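Plekeck Reading Room, progress report
2022-12-27
From: Iestyn Owen

Quick one, full figures to follow with the invoice.

Loans since August: 871. Better than we hoped. Most of it kids' books and large print. Oyelaran branch still slow, opening hours dont suit the families there, so we're trying evenings.

Homework club runs at Dunham now, 8 sessions done, 115 sign-ups on the list. Not all turn up every time. Need more chairs, have asked the school.

Shelving: finished except the back wall. Divora delivered the wrong brackets, replacements promised, no date yet. Not chargeable to the grant.

Spending on track. Heating is over, everything else under.
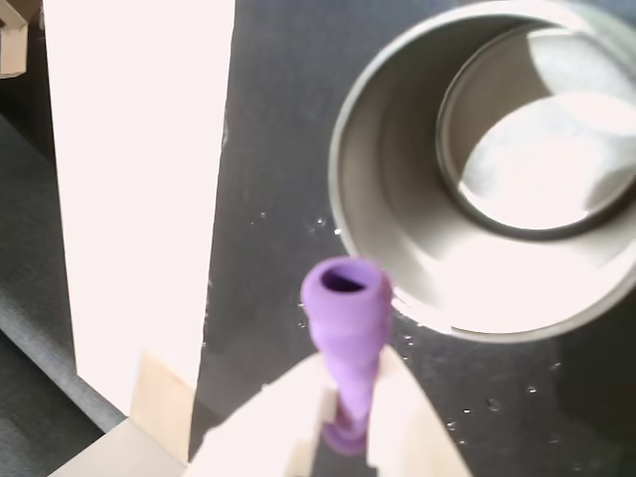

Staffing: still one short on the desk. Had 7 applicants, interviews next month. Catalog cleanup on hold untill that's sorted. Second payment request attached, please confirm the cost code before I send the orginal.

Iestyn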